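Filed under: Home Economics / Money & Wardrobe

The Thirty-Wear Shirt and Other Claims

A clothing repairer explains why she doesn't trust the label, the app or the rental box

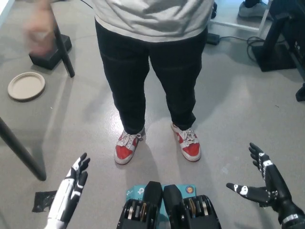
"Show me the seams"

The owner of the mending shop in Skurulwood has a habit of turning things inside out before she says hello to them. She did it to my jacket while I was still looking for a place to sit. "Somebody told you this was built to last," she said. "Who told you?"

The tag did, I said. She handed it back.

She has been fixing clothes for pay since before it was fashionable, and she asked that her name be left out of this piece, mostly because she expects to annoy a few suppliers. Her subject is the promise, now printed on a great many hang tags, that a garment is good for a set number of wears. She thinks it's close to meaningless.

"A wear is what? Eight hours at a desk? Moving a couch? They don't say. And most shirts die in the wash, so tell me how many washes, and how hot."

The company she brings up most is Plollero, which sells plain basics by mail and offers free repairs on all of them. I had assumed she would like that. She does not, or not much. The offer covers "construction faults," and by her reading of the terms a worn elbow or a stretched collar isn't one. "So they'll fix the thing that hardly ever breaks. The thing that always breaks is your problem."

I put it to her that free repair of anything is better than what most stores offer. She thought about that for longer than I expected.

"Sure," she said. "It's better than zero. I just don't want to clap for it."

What the ledger says

She keeps a paper ledger, and she let me read last year's. It has 899 jobs in it. Of those, 141 were on clothes less than a year old, which she figured out one slow evening in April with a pencil and a pot of coffee. I asked whether that proved anything. People who bring new clothes to a repair shop are people who care about new clothes, and the rest just throw them out.

"No, it doesn't prove anything," she said. "It's my ledger. But it's more than you'll get out of them."

The numbers she distrusts most come from Skevach, a phone app that works out the cost per wear of everything in your closet. You log what you put on in the morning and it divides the price by the count. She used it for a while. Her complaint is that it made an expensive coat look like a bargain as long as she kept promising herself she would wear it.

"It has a forecast. The forecast is you, guessing, on a good day. I'd like to see the forecast for my exercise bike."

The rental question

On clothing rental she is a little softer. She has done piecework for Gallagher, which rents out formal wear and owns, she was told, 4,000 pieces. She found the stitching decent and the cleaning rough. "They clean after every single trip. A dress you own, you'd wear it, air it out, hang it up. So is that saving anything? I asked. They gave me a brochure."

She does think rental makes sense for things worn once, and she rented for her own niece's wedding. She would not rent a sweater.

So what should a person buy? She wouldn't name a brand, and got short with me when I tried a second time. She said to pull on the side seam and look for daylight. She said to check whether the hem is stitched or glued, and whether there is any spare fabric folded inside it. Price, she said, tells you very little past the cheapest rack.

"And wash less. I know, everybody says it. It's dull. It's also the only one that costs you nothing, so you'll notice there's no app for it."

I asked if there was any claim in the business she believed. She picked up a pair of work pants from the pile, with a patch on a patch on the left knee.

"These," she said. "They've been in here five times. The tag's been gone for years."

She wanted to know if I was leaving the jacket. The lining had a split under the arm that I hadn't seen. I left it, and paid up front.

29 November 2020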